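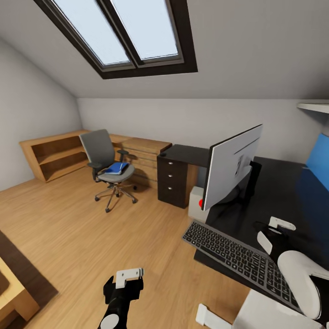

When a Robot Stops and Won't Start Again

Sometimes a robot does a job perfectly all morning and then freezes. One in the town of Wendomside did this last June. It was called Flistent, and its job was to pick up folders and put them on a shelf.

On try number 421, Flistent closed its gripper on a folder and stopped with its arm in the air. A message came up on the screen: GRIP FAULT.

What is a grip fault?

A gripper is a robot's hand. It usually has 2 fingers that squeeze together. Flistent's gripper had a sensor that told the robot how hard it was squeezing. A tiny wire to that sensor had come loose, so the sensor sent no number at all.

The robot could not tell if it was squeezing softly or hard enough to break something. Its program had a rule for that — if you can't feel, don't move.

Why didn't someone just grab the folder?

A stopped robot may still have power. If the loose wire touched its connector again, the arm could start moving with a person's hand in the way. The workers did these things first:

Pressed the red stop button.
Switched off the power.
Waited 8 minutes, as the manual said.
Opened the gripper by hand.

Then they plugged the wire back in and added a clip to hold it. They ran 6 slow tests before Flistent went back to full speed.

Words to know

Fault: something in a machine that isn't working the way it should.
Sensor: a part that measures something, such as heat, light or squeezing.
Gripper: the part of a robot that holds things.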